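The Table That Stays

Kusum Maurya bought her kitchen table in November, nine years ago, from a couple who were moving across the country and didn't want to pay to ship it. She gave them $100 in cash. The table was too big for her apartment, and for the first two years she had to turn sideways to reach the refrigerator.

She has moved three times since then. The sofa went, and both bookcases, and a bed frame that came apart on the stairs of the second building. The table went with her each time, on its side, wrapped in moving blankets.

"I never decided to keep it," she says. "I just never got to the point where I was going to get rid of it."

A lot of people own one piece of furniture like this, and very often it's a table. I spent part of the spring talking to people who make, fix and live with wooden tables, mostly to find out why they outlast everything else in the house.

Part of the answer is construction. A solid wood top has enough thickness to be sanded down and refinished several times. Many tops are made of narrow strips glued side by side, and narrow strips are easier to find than wide boards and tend to stay flatter over the years. Wood takes in moisture in a humid summer and gives it up when the heat comes on. One very wide board will cup if it gets the chance. A row of strips with the growth rings turned different ways spreads the movement out.

Harish Chacko has been repairing tables for 16 years. His shop, Finen, is in a former tire store with a roll-up door, and it smells of shellac and coffee. When I visited he had seven tables waiting. Two belonged to the same family and had been damaged at the same party.

Most of the work is not dramatic, he told me. It's loose legs. People drag a table across the floor when they should lift it, and the joint at the top of the leg works a little looser each time. A curved leg has it worse than a straight one, he said, as the foot sits out from the joint and gets more leverage on it.

He also sees a great many white rings. These are moisture trapped in the finish, and they often come out without any stripping. Black rings are a different matter. Those have gone through the finish and into the wood.

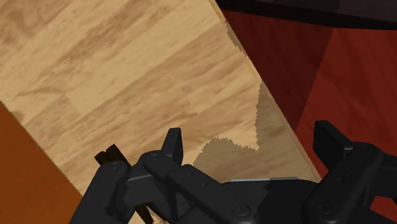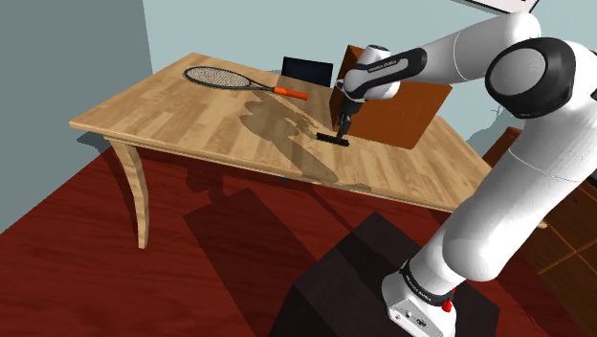
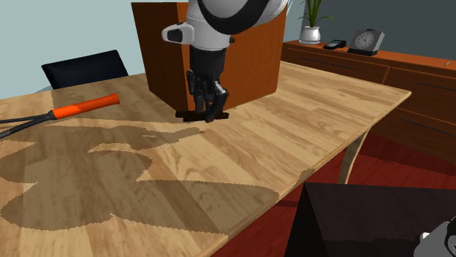

Light wood, striped grain.

Chacko charges by the hour and gives an estimate first. A full refinish on a six-seat table can run to $3,000 if there is veneer to replace or carving to clean. He tells people plainly when the table isn't worth that much, and he says most of them go ahead anyway. He has stopped trying to talk them out of it.

"They're not buying a table," he said. "They've already got one. They want that one fixed."

What they ask him to leave alone is more interesting. One customer had him strip and oil an entire top except for a patch near one end where her son had pressed so hard on his homework that the numbers went into the wood. It was long division, and some of it was wrong. Another wanted the burn from a fondue pot kept. Chacko masked it off and worked around it, and it took him longer than sanding it out would have.

Newer makers have noticed this. Zarnari, a small company that sells dining tables direct to buyers, used to coat its tops in a hard, clear lacquer. Two years ago it switched to an oil finish, which marks more easily and is much simpler to touch up at home. Returns went up at first. Then the company started putting a small can of oil and a cloth in the box, along with a one-page sheet on how to use them, and the returns dropped back.

Upkeep is not hard. Wipe up spills. Use a damp cloth and mild soap, and dry the top afterward. Keep the table away from a radiator or heating vent, and out of strong sun if you can. If it does sit by a window, turn it end for end once or twice a year, and don't leave the same bowl in the same spot all summer unless you want a dark circle where it sat. An oiled top needs a fresh coat when water stops beading on it. A lacquered top shouldn't be oiled at all.

If a leg wobbles, stop using it as a desk or a place to lean, and look underneath. On a lot of tables there's a bolt and a corner bracket, and the bolt has backed off a turn. Tighten it by hand first, then with a wrench – gently. If the leg is glued in, leave it for somebody with clamps.

Maurya hasn't had hers refinished. There is a long scratch down the middle from the second move and a pale area where she used to keep a plant. She eats at one end of it and pays her bills at the other. Last year she finally rented a place with a dining room, and the table turned out to be slightly small for it. She's looking for chairs now.

More in Home
Stitent: the mending shop that only takes wool
What to do with a drawer that sticks
Qian and the return of the folding screen
Rugs under dining tables, for and against
How to move a heavy dresser without hurting the floor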